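Dumeva Desk Pal, the Striped One: A Review After One Summer

I did not set out to own a squeeze toy. I am an adult with a mortgage and a drawer for batteries. But my dentist had views about my jaw, my sister had views about my pen clicking, and the Dumeva Desk Pal was sitting next to the register at the stationery store in Gadville when I was already holding a bag of envelopes I didn't need.

It comes in a paper sleeve with a paragraph about mindfulness on the back, which I skimmed. There is a plain gray one, a speckled one and the orange and cream one. The gray looked like something that had fallen off a dishwasher, so I went orange.

First, the matter of what it is. Dumeva calls it a "tactile desk companion." The store had it filed under Gifts, Other. My neighbor took it for a pastry and asked if there were more. My nephew said grub, with real confidence, and has not been moved from that position. I have come down on the side of pastry, mostly because I eat lunch at this desk and would prefer not to do that next to a grub.

The squeeze is good. It's slow to give and slow to come back, so you can't really mash it in a temper, and after a few tries you stop wanting to. The cheaper ones I've had went flat in a week and stayed that way, like a guest on a sofa. I bought mine in May and it still fills out again overnight, though it takes longer than it used to over the thickest part.

The ridges are the reason to buy it. Running a thumbnail down them during a phone call is deeply satisfying and almost silent, and I got through a 21-minute hold with the water company without clicking a single pen. They also stop it from skating across the desk when you set it down, up to a point.
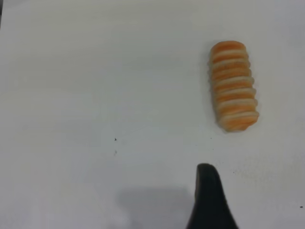
The Desk Pal in orange and cream, on the white table. The stripes wind around at a slight slant.

The point is a tilted desk. Mine has a slope you wouldn't notice unless you owned something shaped like a sausage. Left pointing the wrong way, the Desk Pal will consider its options for a minute and then go over the side, usually while I'm talking to somebody important. Laid lengthwise down the slope it stays put. I have now learned more about my desk than I wanted to.

Cleaning is the weak spot. The sleeve says to wipe with a damp cloth, and whoever wrote that has never eaten toast. Crumbs get down between the coils and stay there. A soft toothbrush gets most of them out, and a strip of tape wrapped around the middle gets the rest, plus any cat hair. If you have a cat, assume there will be cat hair. Don't use dish soap. I did, once, and it had a tacky feel for days afterward and picked up everything it touched, including a stamp.

The smell out of the sleeve was strong - new shower curtain, with a hint of vanilla somebody must have thought would help. It went away after I left it on the porch for an afternoon. If you're sensitive to that sort of thing, plan for two.

For comparison I borrowed a Valtomar Roundie from Kagiso Fourie, two desks down, who swears by it. It's a plain ball and a firmer squeeze, better if you're after a workout for your hand, and it wipes clean in a second. It also rolls in every direction there is. Kagiso keeps it in a coffee mug, and I'd call that a design flaw you have to supply your own mug for.

Dumeva claims it's good for 300 squeezes a day. I have no idea who checked. I tried keeping a tally one morning in August and gave up when I noticed the tally was making my jaw hurt.

On price, I paid a little more than I'd spend on lunch and a little less than I'd admit to. It doesn't do anything a rolled-up sock couldn't manage, but I've had a rolled-up sock on my desk and people ask different questions.

I'm giving it 4 out of five. The missing point is for the crumbs. The dentist says the jaw is better and credits the night guard, and I've decided to let her have that. I'd buy it again, probably in the same color, and I'd keep it out of reach of anyone peckish or under ten.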